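Handivel Suturing Demonstrations — Open Day Subset

Version 2
License: CC BY-NC 4.0
Released: 2023-09-26

Summary

Teleoperated suturing on synthetic tissue pads, recorded during the public open day at the Asel building. Two instruments, one operator at the console, visitors on the far side of the glass. This subset is distributed separately from the main Handivel release and uses the same file layout. 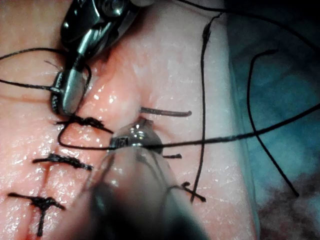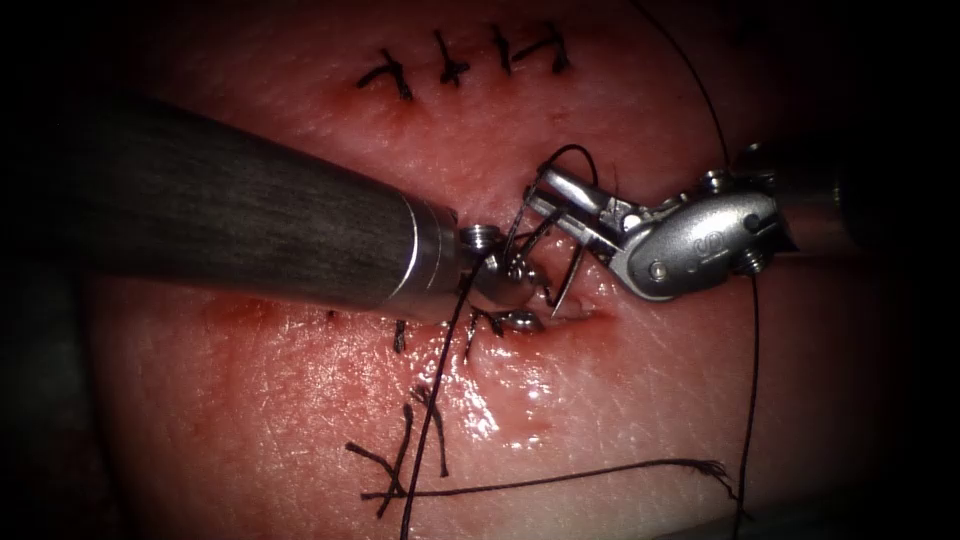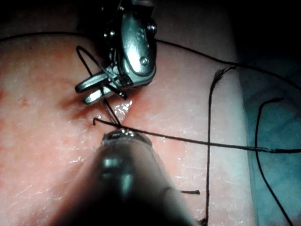

Figure 1. Suturing on the pad with two instruments. First and third: wrist camera. Second: fixed workspace camera.

Contents

The subset holds 807 episodes. An episode begins when the operator engages the foot clutch with a needle in view and ends when the thread tails are cut or the attempt is abandoned. Abandoned attempts are kept and carry the flag aborted = true.

Each episode folder contains:

wrist/ — wrist camera video
fixed/ — fixed camera video
kin.csv — joint positions, tip poses and jaw angles for both instruments
events.csv — operator and annotator event marks
meta.json — pad ID, session, operator code, aborted flag

Kinematics are logged at 1000 Hz. Video timestamps come from the same clock, and no resampling has been applied. Users who want one row per video frame should run tools/align.py, which takes the nearest kinematic sample and does not interpolate.

Setting

The open day ran in 6 sessions. Each opened with a short talk, followed by continuous suturing while visitors watched through the glass or on the monitor in the corridor. The monitor showed the fixed view only. Visitors did not operate the console and do not appear in any video. Room audio was not recorded.

Operators were asked to work at their normal pace. In the first session they also answered questions while suturing, and the kinematics show long pauses with both jaws closed. From the second session on, questions went to the presenter.

Task

Interrupted stitches with black suture thread and a curved needle, tied with the instruments. Pads were reused within a session, so finished stitches from earlier episodes stay in view beside the incision being worked on. In the fixed view of Figure 1 a row of four closed stitches lies above the open incision. Models trained to count stitches, or to locate the active one, need the pad history in meta.json.

Cut lengths of thread were left on the pad between episodes unless they got in the operator's way.

Annotation

events.csv uses the labels grasp_needle, insert, extract, pull_through, wrap, cinch, cut and regrasp. Marks were placed by two annotators working from the fixed view, with the wrist view consulted where an instrument hid the needle. Disagreements were settled by the Fothergill labeling group, and both original marks are kept in the columns t_a and t_b.

The boundary between pull_through and wrap is the least reliable. Some operators start the first loop before the thread is fully drawn.

Known issues

Occlusion. In the wrist view the near instrument shaft often fills the lower center of the image and is out of focus. The first and third pictures in Figure 1 are typical.

Thread. Loose strands cross the pad and the drape. Simple color thresholding picks them up together with the active strand.

Highlights. The pad surface is glossy and produces small saturated spots in all views. Exposure was locked at the start of each session and was not corrected afterward.

Clock. One session has a gap in kin.csv where the logger restarted. Affected episodes are listed in gaps.txt and are left out of the default split.

Splits

Train, validation and test are divided by pad, never by episode. The split files are in splits/. Results reported on version 1 are not comparable — that version divided by episode, and the same stitches appeared in both train and test.

Intended use

Gesture segmentation, instrument tracking, thread detection and imitation learning on bench tasks. The recordings contain no patient data. They are not suitable for assessing the skill of individual operators, and operator codes are reshuffled for each session.

Loading

Install the vundovo reader and point it at the root folder:

pip install ./vundovo
python -m vundovo.check --root handivel_openday

The check compares file hashes and prints any episode with a missing stream. Vundovo reads the main release as well, provided both folders sit under the same root.

Changes

2 — split by pad; t_a and t_b columns added; gaps.txt added
1 — first release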